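Istberg Opens Simulated Kitchen Service to Outside Laboratories

02/05/2020

The Istberg Institute for Applied Automation has opened its Rosser simulated kitchen service to outside laboratories, technical colleges and small firms. Applications for the first period of use are now being accepted through the Institute's office in Fakumstead.

Rosser is a computer model of a home kitchen in which a robot arm can be controlled, trained and tested before any equipment is bought or put at risk. It was developed by the Institute together with the software firm Trurkach and has been used in the Institute's own teaching since December. Under the new arrangement, outside users may run their own control programs in the kitchen and receive a full record of each attempt.

The service is meant for groups that work on robots for household tasks and do not have a physical test kitchen. Building one calls for space, cabinets, appliances and a great deal of resetting between trials. In the simulated kitchen, a trial can be stopped at any point, returned to its starting condition and run again with the same settings.

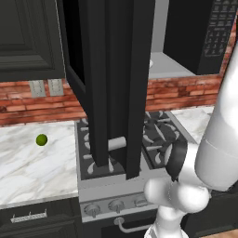

The robot arm at the gas range in the Rosser simulated kitchen.

The kitchen is supplied as one connected room. A user may direct the arm toward doors, handles, knobs and loose items, and may set a series of tasks to be attempted without a break between them. The Institute considers this last feature the main difference between Rosser and the tabletop exercises it offered in earlier years, in which every task began from a cleared surface.

"Many programs do well on one task and then have trouble when a second task follows," said Zlatko Spahić, head of simulation services at the Institute. "The arm may end the first task in an awkward position, or a door may have been left where it gets in the way. We wanted users to meet those conditions early."

Access is sold by the year. The standard subscription costs 750 euros for one laboratory or company and includes 300 hours of computing time on the Institute's machines. Additional hours may be bought in blocks. Publicly funded schools and colleges may apply for a reduced rate, and requests should be sent with the main application form. Hours that are not used by the end of the subscription year cannot be carried forward.

Subscribers who prefer to run the kitchen on their own computers may download the full package. In that case the computing hours are replaced by technical support, provided by Trurkach in writing. Support by telephone is not part of the standard subscription.

The package contains the kitchen model, the arm model, a set of task descriptions and a library of 321 recorded demonstrations. The demonstrations were made by Institute staff, who guided the simulated arm by hand controller. They may be used to train programs that learn by copying, or simply viewed by students as worked cases. Each one is stored with the positions of the arm's joints, the opening of the gripper and the views from the cameras placed in the model.

Camera placement was the subject of much discussion during development. A single view of the whole room is easy for a person to follow, but it can leave the gripper hidden behind the arm or behind a piece of furniture. Rosser therefore allows several views of the same attempt to be saved together. Users may keep the positions supplied, move them, or add a view that travels with the gripper. 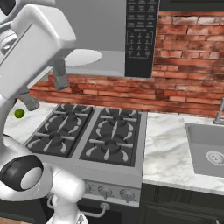
The same setting can be used to study how well a program copes when its view is partly blocked. A user may train with all of the views and then remove one of them for testing, or shift a camera slightly from its usual place. The Institute has found such tests useful in its own courses, where students often assume that a program that succeeds from one angle will succeed from another.

Lighting, surface finishes and the placing of small items may also be changed. These changes can be made by hand or drawn at random by the software within limits chosen by the user. The limits are saved with the results, so that a second laboratory can repeat the test under the same conditions.

Before opening the service, the Institute invited a small number of groups in Istberg and Fakumstead to try it over a period of several weeks. Their comments led to changes in the user guide and in the way contact between the gripper and door handles is calculated. In the earlier version, the gripper could lose hold of a handle when it was turned too quickly. The revised calculation runs more slowly, and users may return to the earlier setting where speed matters more than detail.

The trial groups also asked for clearer reports. Each attempt now produces a one-page summary that gives the task, the time taken, the final state of the item concerned and any contact between the arm and the surrounding furniture. A longer file is available to users who wish to examine the motion step by step. Both are stored on the Institute's server for the length of the subscription and may be deleted earlier at the user's request.

Certain limits apply. Rosser does not model heat, flame, steam or running water, and the service should not be used to judge whether a robot is safe near a working stove. Food and cloth are not included. Items in the model are rigid, and a user who wishes to study soft materials will need other software. The Institute also reminds applicants that a good result in simulation does not replace testing on a physical robot.

"We are careful about what we promise," Mr. Spahić said. "A laboratory can use the kitchen to find weak points and to compare one version of its program with the next. The final check still has to be made with a real arm and a real door. We would be concerned if anyone skipped it."

Subscribers who wish to make that final check may book time in the Institute's robot workshop in Fakumstead. Workshop time is charged separately. Bookings are taken for 2 days at a time and require that at least one member of the visiting group has completed the Institute's safety course. Travel and lodging are the responsibility of the visiting group.
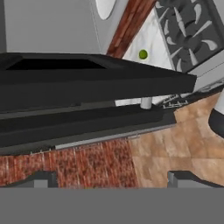
Instruction is offered along with the software. A short introductory course covers installation, the control of the arm, the recording of new demonstrations and the reading of reports. It assumes some knowledge of programming but no earlier work with robots. A second course, for those who teach, deals with setting assignments and managing shared computing hours among a class. Both courses are given in English, and written materials may be kept by those who attend.

Users may record demonstrations of their own and are not required to share them. Those who choose to do so may submit them to the common library, where they will be checked by Institute staff for complete data and a clear task description. Accepted material will be released to all subscribers with the name of the contributing group. Submissions that contain changes to the kitchen model should be sent with the altered files.

The Institute and Trurkach have agreed to maintain the present version without major changes during the first subscription year. Corrections of errors will be issued as needed and listed on the service page. Results obtained with different corrected versions should be reported with the version number, found at the top of each summary.

Requests from the trial groups for a second room and for a second arm in the same kitchen have been noted. No decision has been made on either, and applicants should base their plans on the package as it now stands.

Applications are to be made on the form available from the service page or from the Fakumstead office. Applicants are asked to state the name of the responsible person, the purpose of the work, the number of expected users and whether the kitchen will be run on their own computers or on those of the Institute. Schools and colleges seeking the reduced rate must attach a letter from the head of the department.

Forms are reviewed in the order received. Successful applicants will be sent account details and a copy of the user guide, together with the terms of use, which must be signed and returned before access is granted. Questions on technical matters, including computer requirements and file formats, should be addressed to the simulation services section at the Institute.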